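**Workshop notebook, plaster section — November**

Subject: cornice repair lengths for the Vasseur house, second mix series

The purpose of this entry is to record the mixing and casting work carried out since the last entry, and to set down the procedure to be followed until the remaining lengths have been delivered to Ultelgate. Colleagues taking over a batch are asked to read the section on water before starting.

**Materials**

The plaster in use is Plastano, fine grade, from the sacks opened this month. The older sack under the stairs is not to be used for face work. It has taken up damp and goes off too quickly, with small hard grains that drag under the profile. It may be used for backing and for bedding moulds.

Scrim is from the existing roll. The laths have been cut and soaked overnight. Release agent is the soft soap mixture, brushed on and wiped back until the mould surface is only faintly slippery.

**Water**

The first series was mixed by eye in the customary way, plaster sifted into the bucket until it stood just under the surface. The results were acceptable in the hand but not consistent from one length to the next. Two neighbouring pieces, offered up together on the bench, showed a clear difference in surface: one close and slightly polished, the other chalky enough to mark a sleeve.

For the second series both parts were weighed. The trial mix was 600 g of plaster to 463 g of water, drawn cold. This gave a cream that ran into the small leaf detail without being pushed and could still be brushed up the side of the mould without sliding back. It is a wetter mix than the leaflet from Etitz recommends, and the finished piece will be a little softer for it. As the cornice will be painted and stands well above reach, this was judged acceptable.

Full batches are to be scaled from the trial mix. Please weigh the water as well as the plaster. The markings on the white jug have been found to be wrong and the jug has been put with the cleaning things.

**Mixing and casting**

1. Sift the plaster on to the water and leave it to soak for two minutes without touching it.
2. Stir by hand, fingers low in the bucket, keeping the air out.
3. Brush the first coat into the leaf detail at once, working from the centre of the length outwards.
4. Pour the remainder and lay the scrim when the first coat has lost its shine.
5. Bed the laths, strike off the back, and clean the edges of the mould before the plaster hardens on them.

The fourth step was carried out too early on one length. The scrim sank and can now be felt on the face as a slight roughness along the lower bead. The length has been kept for use in the corner behind the chimney breast, where it will be cut in any case.

**Faults observed**

Pinholes remain the principal fault. They occur along the underside of the egg moulding, where the brush does not easily reach. Tapping the bench after the pour brought some of them up but seemed to drive others in under the scrim. A softer brush with the bristles cut short gave a better result, and one has been set aside for this purpose with tape round the handle. It should not be used for soap.

One length was taken out of the mould too soon and has a slight bow. It was laid flat under boards at once, but plaster that has set crooked will not be persuaded straight, and the piece should be regarded as a spare.

The rubber mould itself is holding up well. There is a small nick at the left-hand end, outside the working length, and it has not spread.

**Drying**

Lengths are to be stood on edge on the slatted rack, face outwards, with a clear gap between them. The heater is to stay off. The first series was dried with it on and the ends came up powdery — a fault that was first blamed on the plaster and cost a morning's argument. Weigh each piece at the start and end of the day and write the result on the back in pencil. A piece is ready when the weight no longer changes.

**Matching to the existing work**

The sample brought back from the house has been cleaned of paint at one end. Its profile agrees with the mould except at the upper fillet, which on the original is fractionally deeper. The difference will be made up on site with a run of finishing plaster.

**Outstanding**

- Colour of the undercoat, to be agreed with Vasseur.
- Packing for transport. Straw is not wanted, as it stains.
- Reorder from Etitz before the open sacks run low.

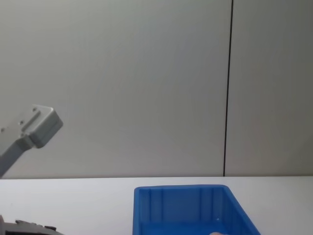

*Helen Marchbank*

Added at 4.30: the last length of the day released cleanly, with one pinhole to fill at the right-hand end. The mould has been washed and left face up on the shelf.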